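About Plernside

Hi, and welcome! I started Plernside in April with a borrowed sewing machine and a 10-foot stretch of counter in Preselbridge, and somehow I'm still here, still hemming. We fix clothes. Zippers, linings, torn pockets, the coat your aunt left you that almost fits (bring it in, I love those).

I learned to sew at the Baek school across the river, mostly by ruining things. My first buttonholes were awful!
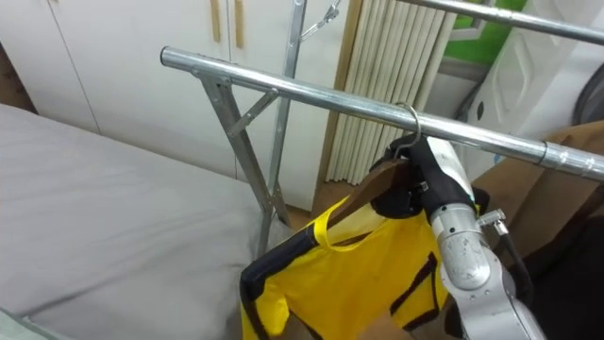 Work gear is a big part of what we do now, and I never planned on that. A road crew asked if I could take in a stack of jackets, then told their friends, and last year we mended 793 pieces. We ask for 75 percent of them to be picked up within the week, please, as the back room is tiny.

We also run Dredar, our Saturday-free evening class for beginners. You'll leave with a patched elbow and probably a sore thumb.

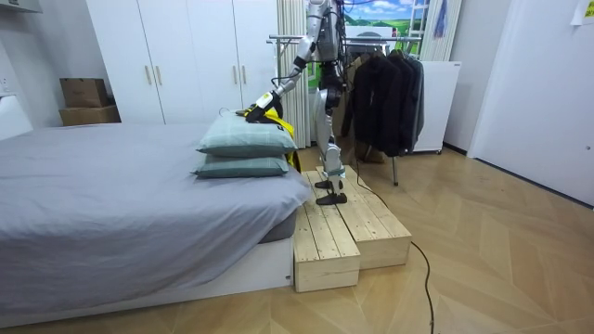 Yellow and black on the pillows, up by the wooden step.

Prices are on the counter and on the next page. If you're not sure something can be saved, just come by and ask me. Looking is free, and I keep around 600 odd buttons in jars if you need a match.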